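Progress report 2 to the Olivares Fund
Project: two-arm sorting bench, Wiltard shared workshop
04/05/2026

Since the last report both arms have been bolted down and wired, and the grippers respond to the control software. We have spent 122 hours on the build and some 3000 dollars of the grant, mostly on the arms and the table. The second power supply came late from Nedard, which cost us eight days.

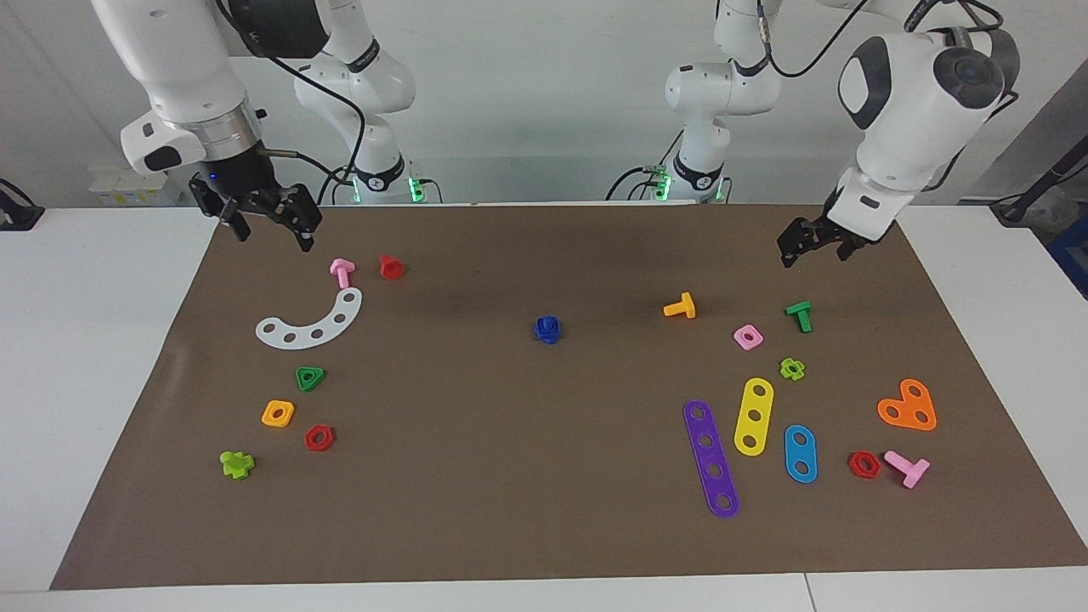 Sorting trials are the main job for the coming months. The task is to pick up toy construction parts one at a time and drop them in trays by type. We work on a brown mat laid over the white table, with 18 pieces out — nuts, bolts and flat strips with holes. Square and hexagonal nuts go fairly well. Bolts lying on their side are harder, and the gripper often closes on the head and lets go. The mat also wrinkles a little, so we plan to glue it to a board.

Still open:
Softer finger pads, on order from Brevberg.
An emergency stop that can be reached from both sides of the bench.
A written setup guide for other workshop members.

We do not need more money at this stage. We ask to move the final demonstration to August, so that the pads can be fitted and tested first.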